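We are in our second week of collecting examples in simulation for Gromus, our small household policy. I write some notes so that I don't forget them.

The simulated flat is called Drever. It has a bed, a dining table, doors, and too many small objects on the furniture. Each run is one task, driven by hand from the desk.

So far we keep 600 runs. I hoped for 900, but Rhiannon Jarman rejected many of mine and she was right — I move the arm too quickly near furniture.

Fraser Gillies asked if we should remove the views where almost nothing can be recognised. I say keep them. The policy will meet such views too, and it must learn to continue from them.

Some views from Drever:

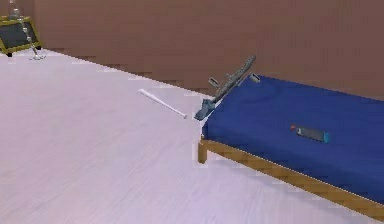
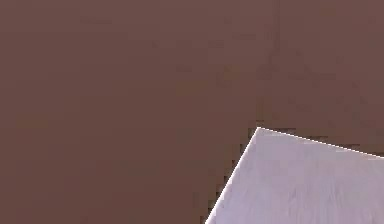
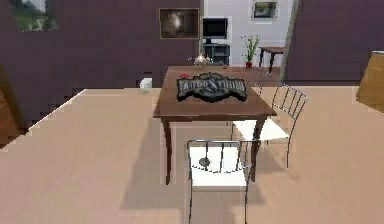
Door handle, silver on black:

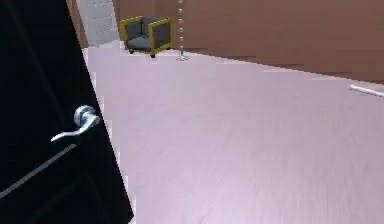
The render is low resolution on purpose. With sharper textures one run takes about 25 minutes to export, and our disk is already complaining.

Labels are still the slow part. We write one sentence per run, in plain words, and two people must agree on it. "Go to the bed" and "go near the bed" are different tasks for us now.

Next I will try the same tasks with the lights changed. If somebody has done this with hand-driven runs, please tell me how many you repeated.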